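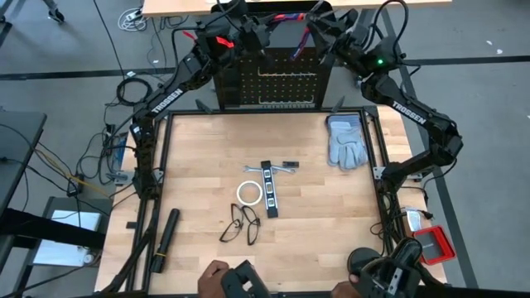 Tool storage is a dull reason to drive to Kamata in February, and I went mostly because Cevgate had been telling its mailing list that the open day would change how we think about a workbench. I have a workbench. It changes when I clean it. The morning talk was on keeping hand tools in order, and the speaker's point was that a thing without a fixed place will end up on top of another thing. Fair enough, and I can't say they hid the evidence: a spirit level lying across a combination wrench, gloves stacked up in a corner of the table, safety glasses folded next to a roll of tape. It looked like my garage, on nicer planks.

The handout claims the Nistia method saves a small shop 288 hours a year. I asked where that came from and was told it was "based on experience." Whose experience, and in what size of shop, I never found out. Price for the full setup is $2,000, and the training is extra. I have bought used trucks for less.

To be fair to them, the pegboard idea itself is sound. Wrenches hung up where you can see them are wrenches you don't buy twice, and tape on a peg is better than tape in a drawer. My complaint is with the small stuff. Gloves don't hang well, glasses get scratched if you toss them down, and a screwdriver goes wherever your hand was when the phone rang. In the second session I kept looking for the answer to that, and what I saw was wrenches and tape up on the board, glasses and a screwdriver on the table, and the gloves in a heap off to the side.

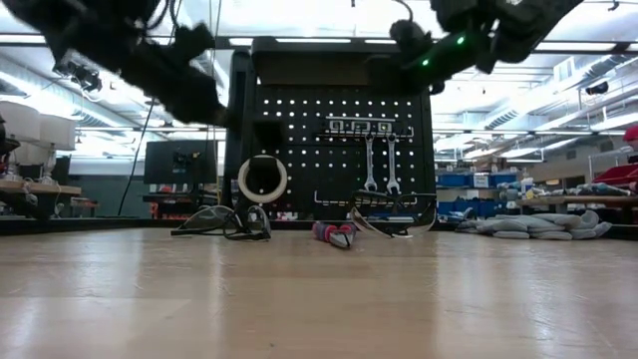 Efraín Huanca thought I was being too hard on them. He said his shop in Steltham put up a board 17 months ago and the arguments over missing wrenches stopped within weeks, though he admitted they built theirs from scrap and never paid for any training. I told him that was more or less my point.

Lunch was a sandwich and an apple. Parking was free but a long walk from the door, and the 4 pm session was dropped without much of an announcement, so check before you stay for it. I took the handout home. It's on my bench, under a clamp.

Filed under: Shop Visits, Storage
17 comments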